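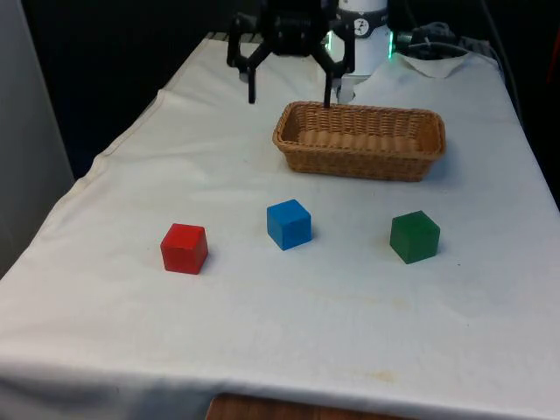 Frequently Asked Questions: The Kandero Study
Last updated Aug 26, 2019

What is Kandero?
Kandero is a method for teaching a robot arm to sort small objects from recorded demonstrations. It was developed at the Flaltum laboratory and is tested on colored wooden cubes and a wicker basket.

How many demonstrations does the method use?
The standard training set holds 300 demonstrations. A larger set of 620 was released in February for groups that wish to compare results.

Why are two camera views recorded?
A fixed view shows the whole table. A view from the wrist shows the fingers and the objects close to them. Policies trained on both views placed more cubes correctly than policies trained on either view alone. 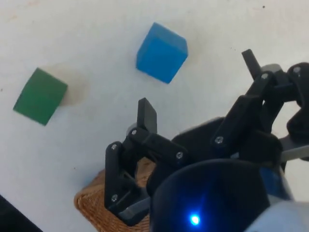

Does the order of the cubes matter?
No. The written instruction names a color, and the starting layout is changed between trials. Trials in which the wrong color is picked up are scored as failures, even if the cube reaches the basket.

How was the method evaluated?
Each policy was run for 2,000 trials in simulation — the Zesteo package was used throughout — and then on the physical arm.

May the data be used in teaching?
Yes. Please cite the Haberkorn technical report in any course material.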